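Reading time: 2 min

Thread: Mangoes on the balcony, is it worth it?

kazimir_d wrote:
I planted 4 mango seeds last August in Navorach. Only 2 came up. My neighbour says a seedling never gives good fruit and I must buy a grafted tree. Is this true? The grafted one costs 272 dollars, so I would like to be sure.
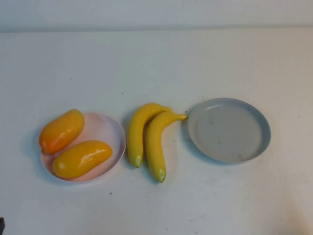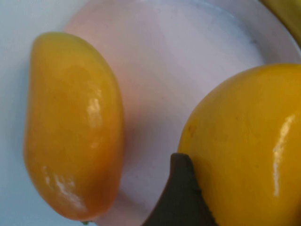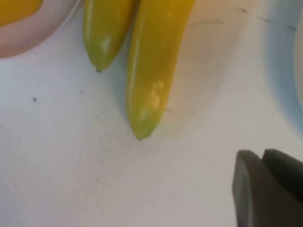
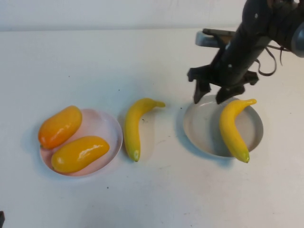

My balcony faces north and gets sun until late afternoon. The pots are big, but the soil dries very quickly. I would be happy with fruit of the long oval shape, like the ones on the pink plate in the first picture, and the colour is not important to me. Should I keep the seedlings or give them away?

magda_makris wrote:
Your neighbour is too strict. Some varieties come true from seed, if more than one shoot grows from the same stone. Did you see this? I would keep the stronger one.

sokol72 wrote:
I disagree with Magda. I waited many years for a seedling and got small fruit full of fibre. Buy the grafted tree and a heavier pot.

kazimir_d wrote:
One stone had two shoots, yes. I cut the smaller one, maybe it was a mistake.

magda_makris wrote:
It depends which one you cut. The weaker shoot is often the true cross.

Comments

Juraj M.: For dry soil put bark on top. It helped my lemon very much.

B. Hájek: 272 dollars is a robbery, ask at a nursery outside the city.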